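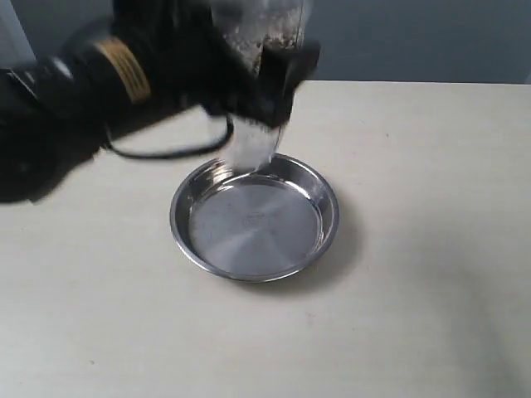 Issue 143 | Page 40

Moving the Stock Ledger Without Stopping the Warehouse

20th November
By the Skirnar editorial desk
Reading time: 2 min

When Birhane decided to replace its old accounting package, the general ledger was the easy part. The chart of accounts was cleaned and loaded into Nuvus in one afternoon. The trouble started with inventory.

The old system kept one cost for every item and changed it each time a purchase invoice was posted. Nuvus keeps every receipt as a separate cost layer. So the closing balance could not be simply copied, and the team had to choose an opening cost for 3,126 active items.

They took the average cost at the end of September and posted one opening layer per item and location. For most items this worked well. But 117 items had a negative quantity in the old database, mostly from shipments that were posted before the receipt. Nuvus refuses a negative opening layer, and the import stopped at the first one.

The consultants from Norenwood proposed to set these quantities to zero and correct them later. The finance department did not agree - a zero would hide the difference from the auditors. In the end, each item was counted on the shelf and the difference was posted to a separate account with its own reason code.

The test import was repeated until the inventory value in Nuvus matched the ledger to the cent. Only then were users given access to post. The old database stays open for reading, and the warehouse still asks for its item history report, which has to be built again in the new report designer.

© Skirnar Magazine | Contact | Back to top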